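The Water Comes First

The brewery at Sirnusberg makes its beer in a former dairy, down a lane that floods most winters. Cormac Coughlan took the lease because of the floor drains. He had been brewing in a rented unit with one drain in the corner, and he was tired of pushing water uphill with a squeegee.

What he did not check, by his own account, was the water coming in. The dairy had used a well. It was good enough for washing down, and the old owners had never put it in anything people drank. Coughlan's first four batches of pale ale came out harsh, with a dry bitterness that hung around long after the glass was empty. He cut the hops twice. The fifth batch was weaker and still harsh.

"I blamed the hops, then the yeast, then my brother-in-law, who was helping me clean," he says. "I should have started with the tap."

A lab report put the well at 382 parts per million of hardness, with a good deal of it carried as bicarbonate. Bicarbonate holds the pH of the mash up, and a high mash pH pulls tannins out of the grain husks. Dark beers can stand it, because roasted malt is acidic and brings the pH back down. Pale beers have nothing to push back with. Plenty of old brewing towns became known for stout or porter for this reason, and the brewers there made what their wells allowed.

Coughlan likes stout, but his customers mostly want something pale and cold. So he had to treat the water.

Small breweries have three usual choices. They can add acid to knock out the bicarbonate, they can dilute with water from a reverse osmosis unit, or they can buy their water from the town and live with the bill. A household softener is no help for brewing. It swaps calcium for sodium and leaves the bicarbonate where it was, and yeast needs the calcium.

He talked to Sneha Jaiswal, who ran the cellar at Plimen for nine years and now advises breweries too small to keep a chemist. She told him to go with reverse osmosis and to buy a bigger tank than he thought he needed.

"People look at the flow rate on the sheet and they think that's what they'll get," Jaiswal says. "Then February comes, the well water is near freezing, and the membrane gives them half."

Cold water is thicker and passes through a membrane more slowly. Her rule is to size the unit for the coldest month and let it run overnight into storage. Coughlan's unit, a Rindex, fills a 900-gallon tank between closing time and the morning mash-in. A brew day uses most of that, once he has blended in well water to bring some minerals back. For the pale ale he blends one part well water to four parts treated, then adds calcium chloride by weight. The stout gets nearly straight well water, and it was always the better beer.

The unit and tank together cost him a little over $4,000 secondhand, from a brewery that was closing. Filters are extra. He changes the sediment cartridge every month and the carbon on a schedule taped up beside the kettle.

Then there is the reject stream. A reverse osmosis unit sends part of its feed water down the drain, carrying the salts it has taken out. Coughlan collects his in a second tank and uses it to hose the floor and rinse the outsides of kegs. He keeps it away from the heat exchanger. Hard water and hot plates make scale, and scale on a wort chiller means slow cooling and a long evening. 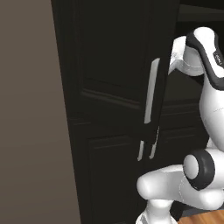
The chiller was the second thing Jaiswal made him look at. He had been cooling his wort with well water in one pass and letting it go, at five gallons of water for every gallon of beer. Now the cooling water is treated water, and it comes off the plates hot and goes straight into an insulated tank for the next mash. The burner runs 30 minutes less on a double brew day. He would have done it years ago, he says, if he had owned a tank to put it in.

Valquíria Vieira, who brews at Gavrilă on a soft mountain supply, has the opposite trouble. Her water has almost nothing in it, and she adds minerals to every batch. She and Coughlan swapped a few kegs' worth of water last spring — she drove his over in a pickup — and each brewed the other's best-selling beer with it. Her lager on his untreated well water was poured away. His stout on hers was thin, though a few of her regulars asked for it again.

Coughlan tests the well four times a year now. The hardness climbs in late summer, when the water table drops, and falls again after the lane has flooded. He writes the number on the wall of the grain room and adjusts the blend to suit. The last reading was the lowest so far, and he plans to try a pilsner on it before the dry weather comes.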